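Brevivow amplía su gama de pinturas interiores con una línea mate lavable

El fabricante de recubrimientos Brevivow comercializa desde el 25 de mayo la serie Clitine, una pintura al agua de acabado mate destinada a oficinas, aulas y salas de reuniones. La gama consta de 43 tonos, entre ellos varios verdes azulados de saturación media, y se suministra en dos formatos de envase.

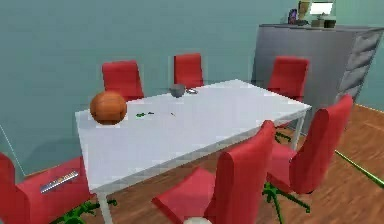
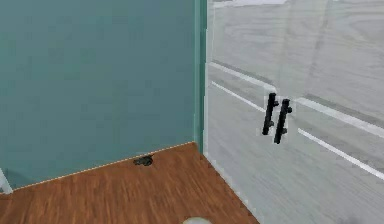 Pared en verde azulado con mobiliario de superficies claras, en representación por ordenador.

Características técnicas

Clitine se formula con resina acrílica en dispersión acuosa y cargas minerales de granulometría fina. El fabricante declara una resistencia de casi 3000 ciclos de frote húmedo antes de que se aprecie pérdida de brillo o de color, valor obtenido en ensayo interno sobre panel de fibrocemento. El secado al tacto se alcanza en 2 horas y el repintado es posible a las 7, siempre que la temperatura del soporte se mantenga dentro del intervalo indicado en la ficha.

La aplicación admite rodillo de pelo corto, brocha y pistola. Sobre yeso nuevo se requiere una mano previa de imprimación; sobre pintura plástica en buen estado basta con lijado ligero y eliminación del polvo. El producto no está indicado para zonas con condensación permanente ni para soportes con humedad ascendente.

Tonos oscuros y retoques

Según Ruben Brouwer, responsable de desarrollo de producto, el trabajo de formulación se centró en los tonos de saturación media y alta, en los que el roce deja marcas blanquecinas con mayor facilidad. «El retoque parcial sigue siendo el punto delicado de cualquier mate — recomendamos pintar el paño completo, de esquina a esquina», señala.

Distribución

La venta a profesionales corre a cargo de Jonex, que incorpora la serie a su sistema de tintado en punto de venta. Kołodziej asumirá la distribución en Polonia a partir de enero. Las cartas de color en papel pueden solicitarse a los almacenes adheridos; las fichas técnicas y de seguridad se entregan con cada pedido.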